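Section 3. Before You Buy: Planning Your Budget and Your Room

I wrote most of this section after my first year with the Ladico arm, and I'd have saved a good chunk of money if I'd had it in front of me at the start. You can skip ahead to Section 4 if your equipment is already paid for and sitting in boxes, but do come back for the notes on spare pads (3.4), please!

3.1 Work out what you're buying it for

1. Write down the jobs you want the arm to do in its first two months. Keep it to things you can name: pick up a cup, move a box from table to shelf, clear the floor.

2. Next to each job, write the widest thing the gripper has to close on and the heaviest thing it has to lift. Use a ruler and a kitchen scale. I guessed at mine and ended up sending a gripper back to Oddsson and paying the shipping both ways.

3. Cross off anything you only added because it sounded fun. (I had "water the plants" on my list for months.)

4. Send the list to your dealer before you ask for a quote. The quote you get back will be shorter and easier to read.

Note: If two jobs need very different grips, price a second set of fingers now. Adding them to the first order is a lot cheaper than a separate order later.

3.2 Try the job in simulation first

The Vorkelside planner comes with the two-month starter license, so use it! You can put your arm in a made-up room, drop in some furniture, and find out what it can reach before you've spent anything on hardware.

1. Open the planner and choose the room closest to yours.

2. Load the gripper you're thinking of buying. Check the part number against the quote, letter by letter, since the short and long fingers have nearly the same name.

3. Set the view to the wrist camera and point the gripper down.

4. Open the fingers all the way and save the view. Do the same at every spot where you expect to pick something up.

5. Run your jobs from 3.1 one at a time and write down where the arm gets stuck.
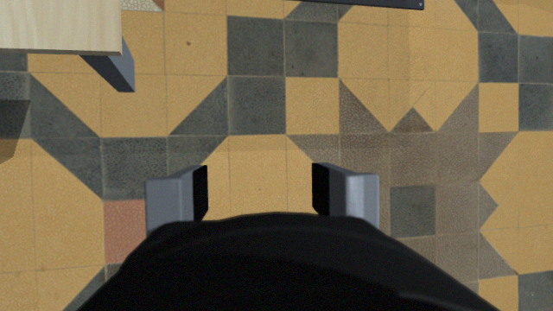 Floors belong in your budget, and I didn't give mine a single thought until I'd already ordered. A busy pattern can make small things hard to pick out, so if your real floor has one, choose a test room that has one too. The tiled room is the one I'd pick for this. You've got yellow and slate tiles, a terracotta one, and that big brownish star over on the right, and I'd want to see a small brown part found on top of the star before paying for any camera. Look at how much of the wrist view the black gripper body takes up as well. If what you need to see would be hiding behind it, put a second, fixed camera on your shopping list.

Caution: A job that runs well in the planner still has to be tested on the real arm. Leave yourself time and money for that. Never stand inside the arm's reach during a first run, even at low speed.

3.3 Put the numbers together

I like one page, in pencil, with three columns: must have, soon, someday.

1. Start with the arm, the gripper, the controller and the stop button. All four go under "must have." Check that the stop button is on the quote, because on mine it was a separate line and I missed it.

2. Add the mounting plate and its bolts. My plate was 97 dollars from Wumalstead, and it arrived without bolts.

3. Add shipping, and ask whether it covers bringing the crate indoors. Mine was left at the curb at seven in the morning, in the rain.

4. Add 200 dollars for cables, clamps, tape and everything else you'll run out for in the first week.

5. Put the planner license under "soon" if you'll want it after the starter period ends. It doesn't renew by itself.

Note: Quotes from Ladico dealers are good for 60 days. Write the last day on your page. I let one lapse in July and had to start over with a new price.

3.4 Spares

Order one spare pair of finger pads with the gripper. They're the soft part that touches what you're holding, they wear down, and waiting on a delivery with the arm sitting idle is no fun at all.

Caution: Don't swap in pads from another gripper, even if the screw holes line up. Thickness matters, and the wrong pads will throw off your closing position.

3.5 Measure the room

1. Mark the arm's full reach on the floor with tape, then walk around it.

2. Move any table or chair whose legs land inside the tape, or add it to your planner room and run your jobs again.

3. Find your power outlet and measure the cable run along the wall, corners included.

4. Check that you can get to the stop button from the doorway and from your chair.

Keep your page, your room measurements and your saved planner views in one folder. You'll need the measurements again in Section 4, step 2, when you choose where the base plate goes.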